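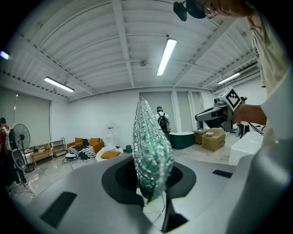
How to Clean and Re-Bead a Beaded Vegetable Ornament

Beaded and sequined vegetables have been showing up in holiday boxes and craft sales for years, and the green ones - cucumbers, pickles, pea pods - seem to lose their beads first. Most repairs take one evening. The steps below are for a long, slim shape with small silver and clear beads over a green base, but they work for any ornament with a fabric or foam core.

Posted 7 June 2023 on the Stitside repair pages

What you need

A soft makeup brush or a clean, dry paintbrush
Cotton swabs
A beading needle, size 10 or finer
Clear nylon thread
Seed beads in silver and clear
Fabric glue that dries clear
Small, sharp scissors
A shallow dish with a rim

I buy seed beads in the Stusel 2,000 pack. It is far more than one ornament needs, but the leftovers keep.

Step 1. Look for loose ends

Turn the ornament slowly under a good lamp. A loop of clear thread hanging from the bottom may be an old hanger or it may be the end of the bead thread. Don't pull it to find out. Follow it back with the tip of the needle until you see where it goes in.

If it is the bead thread, put a small dot of glue at the point where it enters the core and let it dry for 20 minutes before you do anything else.

Step 2. Dust it

Hold it upright, point at the top, and brush downward. Work over the dish so that anything that falls off is caught. For packed dust between the beads use a dry cotton swab. No water on this kind of ornament. Older sequins can lose their color and a foam core takes days to dry.

Step 3. Sew in the new beads

Thread the needle with an arm's length of nylon and knot the end. Bring it up through the edge of the bare patch. Pick up 3 beads, lay them flat against the base and go back down right where the last one ends. Come up again beside the first bead and repeat.

Mix the clear and silver beads as you pick them up. A patch in one color shows from across the room. On the curved side, drop to two beads per stitch or the row will stand away from the surface.

Step 4. Finish the ends

The bottom is the best place to hide knots, especially if the color gets darker there. Make two small knots under a bead, run the thread through the core and clip it close.

For a pinned ornament, skip the sewing. Dip the pin tip in glue, thread on one bead and one sequin, and push it in at a slight angle.

Step 5. Storage

Wrap each piece in plain tissue and lay it flat in a box with a lid. Egg cartons are too short for the long ones. Check the hangers again in January when everything gets packed away.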